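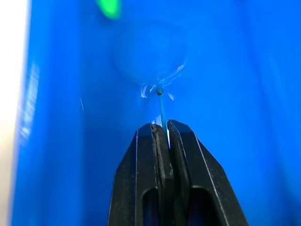
Figure 1. Blue bin, wrist view, gripper closed on a thin blue stick.

Unit 2: Recording by Remote Control
Leritz Technical Center -- Monday, June 2, 2025

Read this before your first session at the bench. Hand guiding was covered in Unit 1. In this unit you drive the arm from the Brekurov controller, and the recorder saves joint angles, finger opening and the wrist view together.

A thin part gives you very little to look at once the fingers are closed. Blue on blue is harder still. Bring the fingers in slowly, stop, and check the tips in the wrist view before you lift. If the grip is off center, open and start over -- do not drag the part straight.
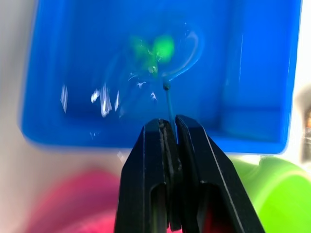 Clear plastic is a separate problem. Glare moves when the wrist moves, and students tend to follow the glare. Steer by an edge that stays put, such as the rim of the container.

The practice set in the Skadley folder has 267 recordings. Watch a few from start to finish and note where the operator pauses. Long pauses are trimmed in processing, so take the time you need.

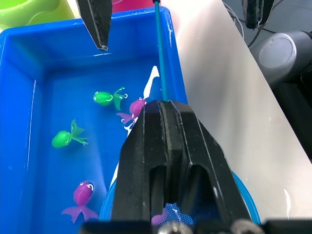
With the net, the hoop reaches well past the fingers on both sides. Plan the path for the hoop and allow room at the walls of the tub. Turn the wrist a little at a time while the net is low.

Label each recording with the task name and your Akl login. Mark a failed try as failed and keep it. The July lab uses both kinds.

Reading for next time: handout 501, sections on delay and camera placement.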